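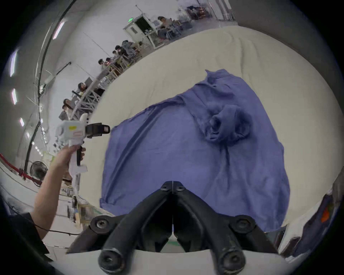 **Folding automation – monthly working meeting, April**

Present: production, training, maintenance, staff side. Apologies from Brumen (supplier).
Started 14:00.

**1. Last minutes**
Agreed, with one correction: the Morik trial covers flat items only. Fitted sheets stay on the manual line.

**2. Demonstration recording**
- Target for the month is 1000 accepted folds. 331 accepted to date, 172 of them since the last meeting.
- 133 rejected. Main cause is the cloth being let go by one jaw before the second has closed. Training to add this to the induction sheet.
- Operators report that bunched cloth takes longer to open out with two hand-held grippers than by hand. Wu asks for these runs to be kept, including the slow ones.
- Padded table tops to stay. Maintenance to check the covers each Monday.

**3. Effect on the manual line**
Staff side raised three points.
- 3.1 Operators moved to recording lose the piece-rate bonus. Production confirmed that average bonus will be paid for recording shifts, backdated to the start of the trial. Payroll to be told in writing.
- 3.2 Wrist and forearm strain from holding the trigger. Sessions limited to 40 minutes, then a change of task. Staff side wanted 30. To be looked at again next month.
- 3.3 What happens to folding posts once the Morik cell runs unattended. Production has no figures yet. Sisen site kept its folders and moved them to inspection and repair – the grade there was lower. Staff side does not accept a lower grade as the starting point. Left open.

**4. Maintenance**
Jaw pivots to be checked for play at the start of each shift. Spare rollers on order from Brumen, no delivery date.

**5. Actions**
- Training: revise induction sheet
- Production: letter to payroll (3.1); draft post numbers (3.3)
- Maintenance: pivot check form, table covers
- Staff side: collect strain reports from both shifts

**6. Any other business**
Locker space for the late shift. Carried over.

Closed 15:10.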